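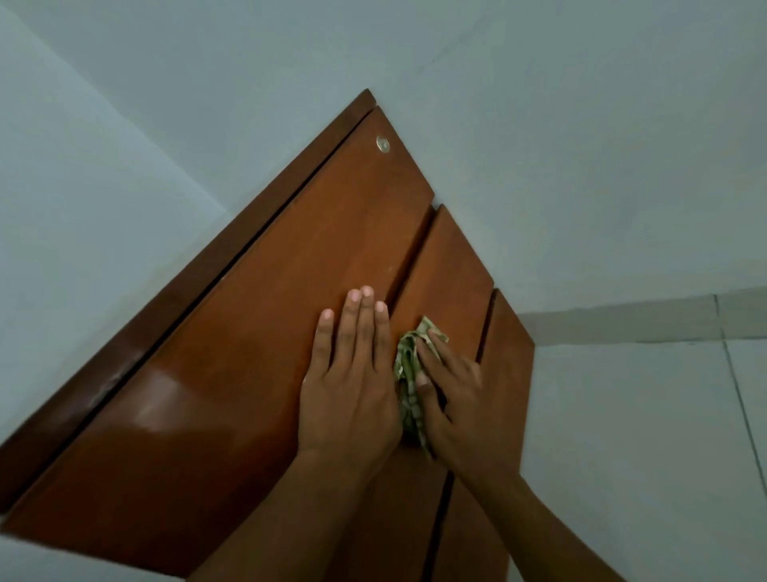

The seasonal movement of interior doors is a known source of complaint in older housing, but the literature on indoor moisture has given it little space. Most studies of damp homes look at walls, windows and ceilings, where mold can be seen and samples can be taken. Doors are treated as furniture. In our opinion this is a loss, for the door is the part of the house that the resident touches many times in each day, and a small change in its width is felt by the hand long before any stain can be seen on the wall. The width of a door is also a matter of how it is made. A door with a surface divided into long parallel planks, with narrow dark grooves between them and a glossy varnish over the wood (Figure 2), offers more lines at which movement may show than a flat painted door does, and the thin gap between the first plank and the darker strip beside it is the kind of line which we asked our residents to observe. In the following we use the word "gap" only for this line between door and frame, and the word "groove" for the lines inside the door surface.

The study was made in Truna and in the neighboring district of Jalier. Both places have a wet summer and a dry, heated winter, and in both the older houses were built with wooden interior doors which are still in use. Truna lies lower, close to the river, and many of its ground floors have no cellar below them. Jalier is on the slope and is better drained. The building stock is otherwise similar, and this is the reason that the two places were chosen together.

A questionnaire was sent to 385 households. It asked which doors in the home were difficult to close, in what part of the year, and what the residents had done about it. It did not ask about moisture, mold or health. We decided on this after the pilot round, in which the residents who had read the word "moisture" on the first page began to report damp in every room, also in rooms where our instruments later found none. A question about doors seems to be received as a practical question, and the answers were shorter and more exact.

From the households that answered, 35 were selected for repeated measurement. In each of them we measured one door between a heated room and a corridor. The gap was measured with a feeler gauge at the top, at the height of the handle and near the floor, on the side of the lock and on the side of the hinges. Relative humidity and air temperature were recorded on both sides of the door with small loggers, placed on a shelf or on the top of a cupboard and away from radiators. The residents were asked not to plane, sand or wax the door during the period of measurement. In some homes this was not respected, and these doors were taken out of the analysis of gap width but were kept in the analysis of complaints.

Bathroom doors were not measured. They are exposed to short peaks of steam which are difficult to compare between homes, and in many cases they have been replaced with doors of another material.

The answers to the questionnaire show a clear seasonal pattern. Complaints about doors that stick are most frequent in August, when the windows stand open and the outdoor air is humid. Complaints about doors that rattle, or that do not stay in the latch, belong to the heated months. This was expected. Less expected was the delay between the air and the door. In the measured homes the gap reached its smallest value around 14 days after the humidity in the corridor had reached its highest value, and the delay was longer for doors with a thick and unbroken varnish. We interpret this as an effect of the finish, which slows the exchange of moisture without stopping it. The end grain at the top and at the bottom of a door is often left without varnish — many residents told us that they had never thought of looking there — and it is probable that much of the moisture enters by this way.

The construction of the door had an influence also on what the residents noticed. Residents with flat doors described the problem nearly always as one of closing: the door "is hard," the door "needs the shoulder." Residents with plank doors spoke in addition about the appearance of the surface. They mentioned that a pale line of bare wood came out beside a groove in winter and went away again in summer. Such a line is well known to joiners. It appears when a plank has been varnished in its swollen condition and later becomes narrower, so that wood which was hidden from the brush is exposed. For our purpose it is useful as a mark, for it can be reported by a person who has no instrument.

We should also say something on repairs. The most common answer to a sticking door was to plane the edge on the side of the lock, and this work was in most cases done in the humid season, when the door was at its widest. The result was a door with a gap that was too large during the winter. In Truna several residents had then glued felt strips on the frame to close this gap, and with the strips in place the door was sticking again in the next summer. A waiting period before planing, until the heating has been on for some weeks, would avoid a part of this work. The local repair handbook by Rasance, which is kept in many of the visited homes, recommends to plane "when the fault is felt," and we would suggest another wording.

A comparison with the earlier survey in Pathak is possible only in part. That survey used a similar list of questions, but it was made by telephone, and it combined interior doors and entrance doors in the same answer. Entrance doors have one face to the weather and are known to bend as well as to swell. The share of complaints in Pathak is higher than in our material, and we cannot say how much of the difference comes from this mixing.

There are further limits. The measured homes were those whose residents agreed to be visited several times, and it may be that such residents take more care of their doors than others do. The species of wood was not determined. In older doors with a dark or reddish finish the color of the surface says little about the wood under it, and we did not wish to scrape or drill in homes where people live. The values for gap width should therefore be read as values for the door as it stands in the house — with its varnish, its hinges and its history of repairs — and they should not be used to calculate the shrinkage of any given wood.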